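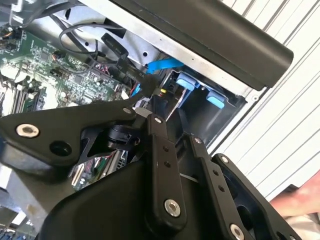 Inside a desktop computer. The green board is the motherboard.

What Is Inside a Computer?

A desktop computer looks like a plain box from the outside. Take the side off and you will find boards, cables and a lot of very small parts. Each one has a job.

The motherboard

The biggest board in the box is called the motherboard. Many are green, but they can also be black, blue or red. Everything else in the computer connects to it.

Look closely at a motherboard and you will see thin lines running across it. These are called traces. They are made of copper, and they carry electricity from one part to another, a bit like roads between towns. The tiny blocks are chips and resistors. A resistor slows down the flow of electricity so that a part gets the right amount.

Memory slots

Memory comes on long, thin cards that push into slots. The slots sit side by side in rows. The computer uses memory for whatever it is doing right now. If you are drawing a picture, the picture is kept in memory while you work on it. When the power goes off, this kind of memory is wiped clean. That is why you have to save your work.

Expansion slots

An expansion slot lets you add something new. You might put in a card that makes games look better or one that gives the computer better sound. The metal contacts in the slot touch the metal contacts on the card.

Cables

Cables do two kinds of work. Some carry power and some carry data, which means information. Data cables are often flat. A SATA cable joins the motherboard to a drive, where your files are stored. It can be almost any color. The one in the picture is bright blue.

Small bundles of colored wires plug into little sets of pins called headers. Wires like these often go to the power button and the lights on the front of the case. In many computers a red wire and a yellow wire carry power, and black is used for ground.

Try it

Tülin Öztürkmen teaches a computer club in Prunbridge. Her group takes apart old computers that no longer work. If you want to do the same, follow these rules.

Ask an adult to help.
Shut the computer down and unplug it from the wall.
Touch a bare metal part of the case before you touch any boards. Static from your body can damage chips.
Never open the power supply, the metal box where the power cord goes in. It can hold a shock even when it is unplugged.
Put the screws in a cup.

Words to know

Chip: a very small electronic part that does work or stores information
Header: a set of pins where a small cable plugs in
Trace: a thin copper line on a circuit board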